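How to Set Up Open-Front Bins So They Get Used

Posted 2021-10-02 by Kathleen Ó Conaill

I have read a lot of advice on sorting small parts, and most of it seems written by people who sell bins. You do not need a wall of them. I started with two, on a bench covered in brown paper, and I still think two is the right number for a first try. The steps below took me 60 minutes, and most of that went on the tape.

What you need

Brown kraft paper, wide enough for your bench
Blue painter's tape
Two plastic bins with an open, sloped front
Plain white paper
Scissors and a ruler

Step 1. Clear the bench and cover it

Roll the paper out and pull it flat before you tape anything. Some guides tell you to buy a rubber mat for this. I had a Guveck mat for a year and it curled at the corners from the first week. Paper costs next to nothing, and when it gets greasy you throw it out.

Tape the edges down, then stop and lean on it. If the paper slides under your elbow, it needs more tape.

Step 2. Mark a grid

Run strips of tape across the paper in both directions. I was doubtful about this one. A grid looks like the sort of thing people do for the photo, and Kevin Doherty, who talked me into it, also labels his extension cords. But it does give every bin a place to go back to. Make the squares 14 inches if you have the room. Smaller squares mean more tape and, as far as I can tell, no other benefit.

Press the tape down with the edge of the ruler. Lifted corners catch on sleeves.

Step 3. Place the bins

Set one bin behind the other with both open fronts facing the same way. Face them toward the hand you reach with. Every catalog shows bins side by side, and that may be fine on a long bench, but on mine it used up all the width and left nowhere to work.

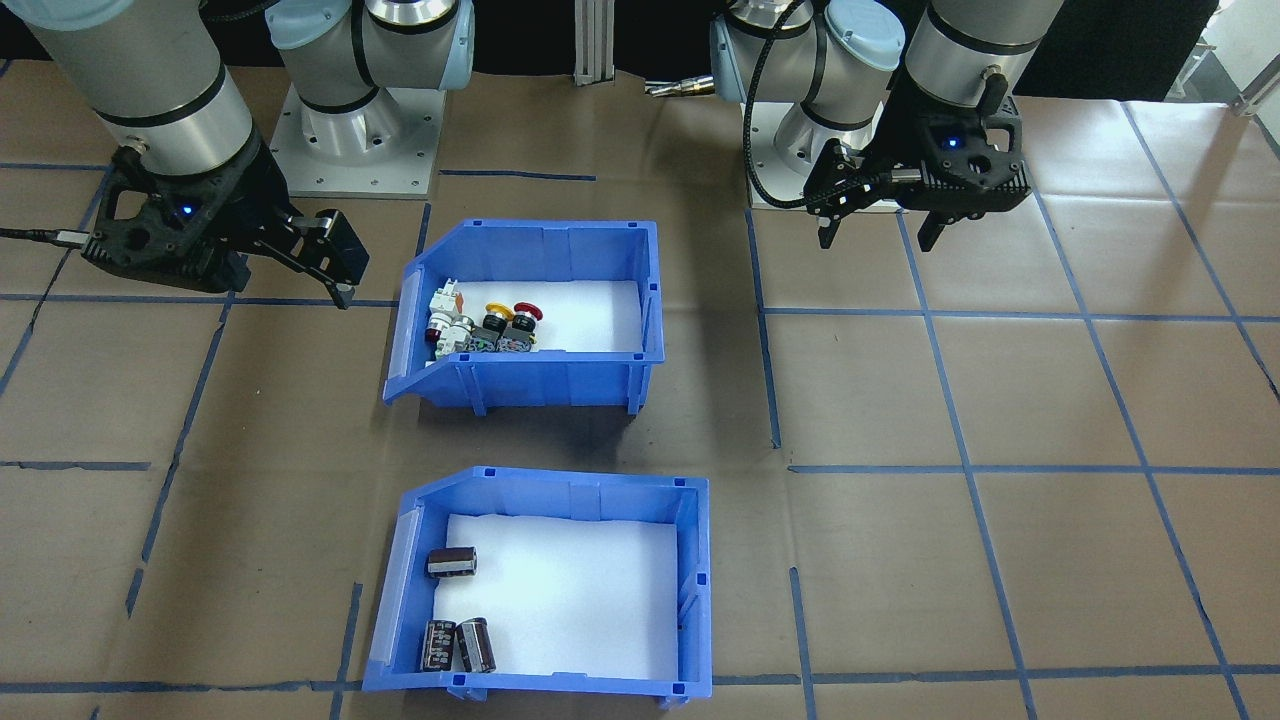 Step 4. Line the floor of the bin

Cut a sheet of white paper to fit and lay it flat inside. Small dark screws show up far better on white than on blue plastic. I would not glue it. Try one lined bin for a week before you bother with the other - you may find you only need it for the smallest parts.

Step 5. Decide what goes in

This is where I part ways with the Transka method, which wants a separate category for every size of fastener. I tried it in September and gave up after two evenings. Use one bin for parts you have checked and one for parts you have not. If you can't say which bin a thing belongs in, it goes in the second.

Step 6. Empty them

Pick a day and tip both bins out. Anything you don't recognize goes in the trash or back to whoever left it there. Replace the white sheet if it has torn.

Do you need labels?

Maybe, if other people share the bench. I left mine off and have not missed them so far. If you want some, put them on the tape where the bin sits, so the label stays put when the bin gets moved.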